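Service Desk – Simulation and Control Software
Ticket: grasp target offset in simulated wrist view, framed panel task
Product: Pusten motion planner with Sarkar perception module
Site: Dretness
Opened: 2024-09-09
Owner: Ditte Hjaltested
Status: Resolved, pending release note
Priority: Normal

Summary as submitted

The reporting team at Dretness states that the planner places the grasp target to one side of the framed panel when the panel lies at an angle to the gripper. The pre-grasp pose is reached without error. The final approach then brings the left finger down on the border of the panel, the contact monitor stops the motion, and the task is logged as failed. When the panel is square to the gripper the same task completes.

The team has run the task in simulation only. No hardware has been moved with this build, and the team has been asked to keep it that way until the ticket is closed.

Environment

Planner and perception module are both the March builds. The scene file is the standard one supplied by Stivik, with the panel, the raised block and the work surface unchanged. The panel start angle is drawn at random at the beginning of each episode. The wrist camera is rendered at the default rate. No local patches were declared at the time of submission (see the later entry on this point).

Steps to reproduce, as supplied

Load the standard scene. Set the panel start angle to random. Start the planner with the perception module as the only source of object pose. Let the arm move to pre-grasp. Allow the final approach to begin.

Expected: fingers close on the two long sides of the panel, near the middle.
Observed: the grasp centre is displaced along the long axis and to the left, and one finger meets the border.

Log

Entry 1 – Service desk

Ticket accepted. The reporting team was asked for the planner log, the pose log from the perception module and the random seed of at least one failed episode. The request was acknowledged the same day.

Entry 2 – Dretness

Logs attached. The batch consists of 200 episodes, of which 51 failed at the final approach. The remainder completed. The team notes that the failures are not spread evenly over the range of start angles and are found mostly where the panel is well away from square. A seed is given for one failed episode.

Entry 3 – Service desk

The failed episode was replayed from the seed and the fault was reproduced at the first attempt. The planner log shows no warning before contact. Joint limits, speed limits and the collision margin for the raised block were all respected. The planned path ends where the planner was told to end it, and the planner itself is therefore not considered the likely cause at this stage.

The replay was repeated with the true object pose taken straight from the simulator in place of the perception output. With the true pose the grasp completed. The ticket has been moved to the perception queue.

Entry 4 – Perception queue

The pose log was compared with the true pose over the full batch. The estimated angle of the panel is good in almost all episodes. The estimated centre is not. In the failed episodes it is displaced, and the size of the displacement grows as the gripper comes closer to the panel. At pre-grasp height the error is small enough to pass the planner's check. By the last part of the approach it is not, and the target is updated to the wrong place while the arm is moving.

The team was asked whether target updates during the approach are switched on deliberately.

Entry 5 – Dretness

Updates during the approach are required for a later task in which the object may move. The team would prefer not to switch them off. As a test, they were disabled for a further batch and no failures at the final approach were recorded. The team wishes it noted that it regards this as a workaround only.

Entry 6 – Perception queue

Noted. Two possible causes were set out for checking.

The first is that the segmentation step includes part of the gripper in the object mask. The border of the panel and the fingers are both grey, and the step relies partly on colour.

The second is that the finger mask, which is meant to remove the gripper's own pixels before segmentation, is out of date for this gripper opening. The mask is built from the gripper model at a fixed opening and is scaled for other openings. If the scaling is wrong at the wide end, a strip along the inner side of each finger would be left in.

The two causes are related. The second would lead to the first.

Entry 7 – Perception queue

The finger mask was drawn over the wrist view for the replayed episode. The mask sits correctly over the base of the gripper and over the lower part of both fingers. Towards the tips it is too narrow. A pale strip of the left finger remains and is joined to the corner of the panel border in the resulting object mask. The fitted rectangle is stretched to take it in, and the computed centre moves towards the finger.

The right finger shows the same narrow mask, but in this episode it has open work surface behind it and does not join the object. The strip is removed by the size filter, as intended.

Entry 8 – Service desk

The reporting team was asked to confirm the gripper opening in its configuration. The scene file gives the default. The value in the log is larger.

Entry 9 – Dretness

The team confirms that the opening was increased locally to give more clearance around the panel. The change was made in the launch settings and was not thought of as a patch. The team apologises for leaving it out of the original report. The service desk has since amended the ticket form so that launch settings are requested by name.

Entry 10 – Perception queue

The scaling of the finger mask was checked against the gripper model at 8 openings. It is correct up to the default opening. Above the default, the scaling moves the base of each finger outwards but leaves the tip width at its earlier value. This is a fault in the module and would affect any user with a wider opening, whether or not the opening was declared.

A further check was made of the corner fasteners on the panel border. An earlier ticket had suggested that the round shapes at the corners might be used as reference points for the pose. The module does attempt this where all of them can be seen, and falls back to the fitted rectangle where they cannot. In the replayed episode one of the four is partly hidden by the left finger, and the module falls back without recording that it has done so. A log line for the fallback has been requested.

Entry 11 – Service desk

Wrist view from the replayed episode, filed with the ticket before correction of the mask: 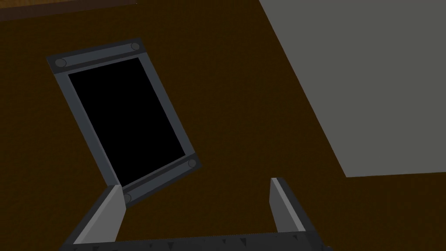

Why does the pose error grow as the gripper gets closer?

The leftover strip of finger takes up a larger share of the object mask once it touches the panel border, and the fitted rectangle is pulled further towards it with each update. At pre-grasp height the finger and the border are still apart in the view, and the strip is discarded by the size filter.

Entry 12 – Perception queue

A correction has been prepared. The finger mask is now rendered directly from the gripper model at the current opening, and the scaling step has been removed. The cost per update is slightly higher and remains within the time allowed by the planner.

In addition, the planner will refuse a target update if the new centre differs from the previous one by more than a set distance while the object is flagged as static. The arm will hold position and raise a warning. The limit can be changed by the user, and the check can be turned off for tasks with moving objects.

Entry 13 – Dretness

The corrected build was run with the wider opening and with updates during the approach switched on. The original seeds were used. Of the episodes that had failed, all but 2 now complete. The remaining ones stop at the new check and hold position with a warning. No contact with the border was recorded.

Entry 14 – Perception queue

The held episodes were examined. In both, the panel lies close to the raised block and the segmentation step takes in a thin part of the block for a single update. The check acted correctly. The segmentation matter is separate from the fault reported here and has been opened as a new ticket, linked to this one.

Entry 15 – Service desk

The reporting team has agreed to closure subject to the release note. Until the corrected build is published, users are asked to keep the gripper at or below the default opening, or to disable target updates during the final approach. Teams that have already collected results with a wider opening should treat grasp failures in those results with caution, as a number of them may come from the mask and not from the policy or plan under test.

Outstanding actions

Release note to be drafted by Ditte Hjaltested and sent to Stivik for review.
Fallback log line to be included in the same release.
Default value for the static object limit to be confirmed after the linked ticket is settled.
Dretness to remove the local workaround from its launch settings – confirmation awaited.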